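Category: Automation / Handling & Grippers

We use cookies to remember your preferences and measure traffic. By continuing to browse you accept our cookie policy. Accept | Settings

Two Fingers, Three Setups: Comparing Gripper Configurations Before Buying Hardware

Produce handling is hard on a parallel gripper. The items are round, the skins mark easily, and two pieces in the same dish will roll together until there is no gap for a fingertip. Tianyou Ye has been working on the problem at Mukeren, a small integration shop that builds picking cells for packing houses. In October his group ran a comparison of three gripper setups entirely in simulation, using a single arm model and a single camera layout.

The setups differed in fingertip width and in the controller behind them. The first used narrow tips and plain position control. The second kept the narrow tips and added a force limit on closing. The third combined wide tips with the same force limit. Each trial placed two pieces of produce in a shallow round dish and asked for one of them to be lifted clear. Object poses were drawn at random and settled under gravity before the arm moved.

The full run came to 3000 trials, split evenly. Failures of any kind totaled 1069. Ye sorts them into missed grasps, slips during the lift, and contact with the wrong item. The last group is the one he watches most closely, and it is where the wide tips did worst. On isolated items they held better than the narrow ones. With items touching, they often had no room to enter.

Force limiting reduced slips on soft-skinned items only slightly. Its larger effect was on the dish. Under position control, a finger that reached the rim kept pushing, and the dish moved. With the limit on, the approach stopped and the planner tried again from another angle, up to 7 attempts.

Camera placement

Zhiqiang Luo, who maintains the perception code, tested a fixed overview camera against a close view of the dish. The overview camera shows the arm, the dish and the table, which helps with collision checks. Its weakness is occlusion: on many approaches a finger covers part of the target at the moment the pose estimate matters most. The close view resolves skin texture and the contact line between items, but it loses the outline of anything near its border.

Glare is a problem for both. The dish material was given a glossy finish on purpose, and highlights on it were sometimes segmented as part of the fruit.

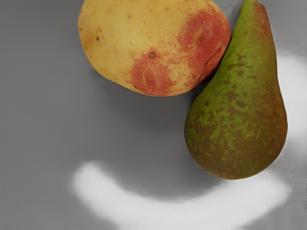
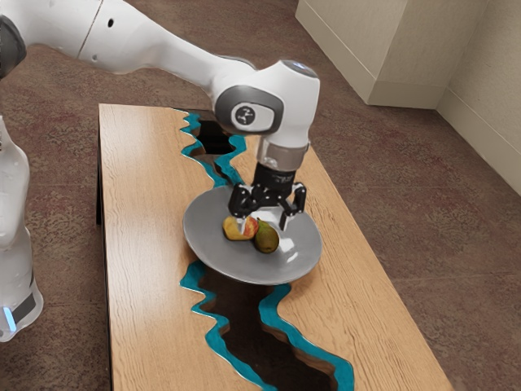
Luo's present arrangement takes the coarse pose from the overview camera, then refines it from the close view before the fingers descend.

What carries over to hardware

Ye does not expect the failure counts to match a physical cell. Friction values in the simulator, a package called Pliretora, are set per object and do not vary across the skin. A real pear has rough and smooth areas. He does expect the ranking of the setups to hold for touching items, where the limit is mostly geometric.

The next step is a bench test at the Puria site with narrow tips and the force limit. A set of tapered fingertips from Kodikara will be tried on the same bench, using the same dish diameter and the same pairs of produce. The wide tips have been dropped for now.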